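Re: tote bag order for the spring fair

Hi Seidu and everyone, 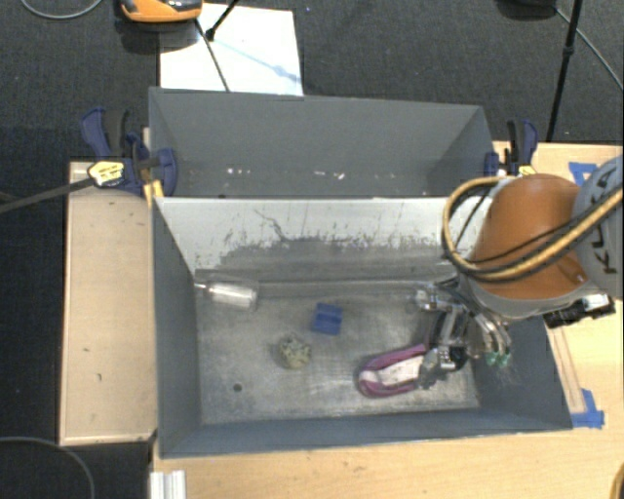 I finally got hold of the people at Zoruvik on Thursday, and they were very kind about all my questions (I had a lot of them!). The cotton bags come with one imprint color included, and a second color adds a setup charge of 5 dollars per design, so I'd say let's go ahead and have the green and the navy.

Seidu Appiah wrote:
> Do we still want 251 bags? Wavness quoted me $659
> with the logo on one side, but their proof looked
> fuzzy to me. Can anyone beat that?

Yes, 251 still sounds right to me, and I agree with you about that proof - the lettering under the logo was hard to read even with my good glasses on. Zoruvik will send a fresh one at no charge, and I've asked them to make the words a bit bigger. They're still working out the price, so please don't say yes to Wavness just yet.

Oh, and does anybody still have the original logo file? Mine is the tiny one from the old newsletter, and they'd like something larger.

Warmly,
Piroska Kun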